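Section 3: Planning your Selton shelf-label order

I'm Marit Hellström, and I set up the Narel stores before writing this guide. Do this part before you ask for a quote! I ordered first and measured later (never again).

1. Walk the aisle and watch the tags being put up by hand. You want to know which products share a shelf and where each tag has to sit. 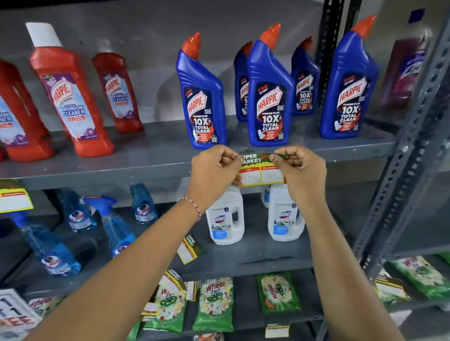

2. Count label positions, and skip the number of products you stock. Our first aisle came to 83 positions, and I budgeted a tag for every one plus four spares.

3. Note every shelf that carries two prices. An MRP and a selling price need the wide tag, and it costs more than the small one.

Note: promotional signs like "BUY 1 GET 1 FREE" are a separate line on the order form. 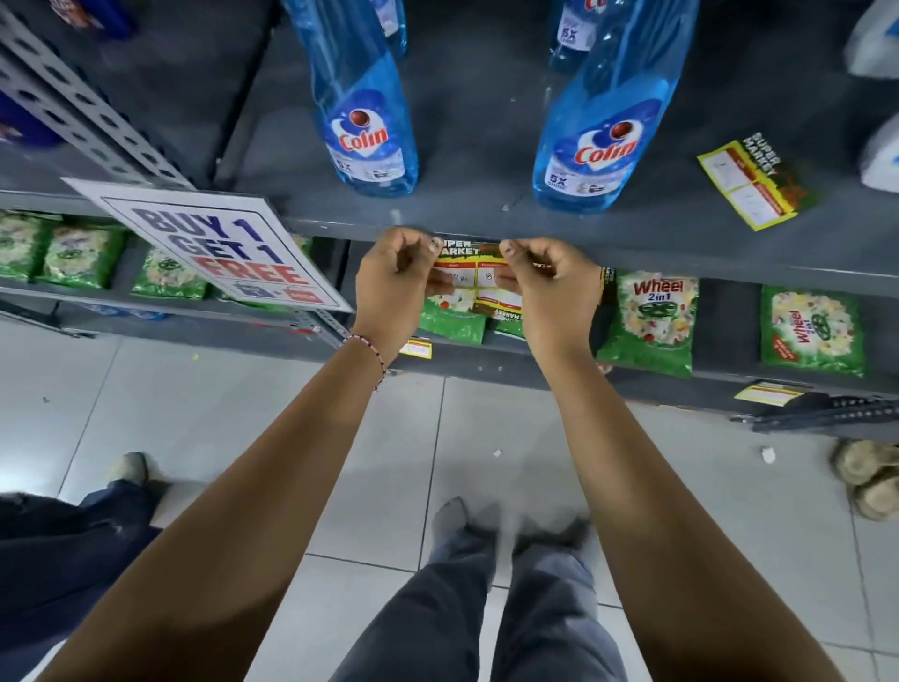

I missed that line completely and had to reorder in September, so please put it in your sheet now.

4. Check the shelf edge. The clip-on rail fits a plain metal lip, and anything curved needs the adapter from Bilholm.

Caution: don't plan the tag robot's route until the rails are on.
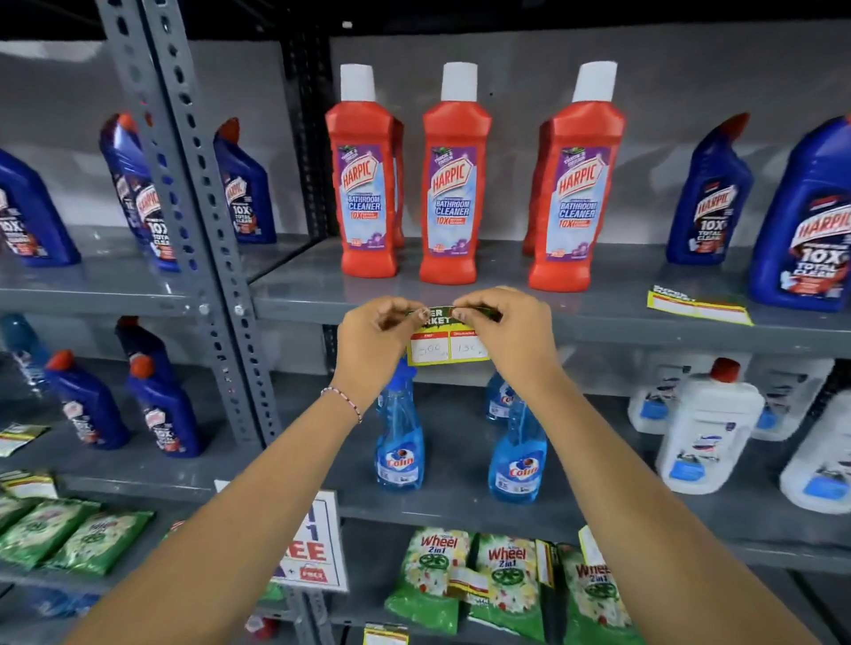
Giuliana Tello at our Bråten store keeps 44 paper tags in a drawer for the changeover week, and I'd copy her.

5. Add up the tags, rails and adapters. If you're past 1,000 tags, ask for the bulk price sheet before signing.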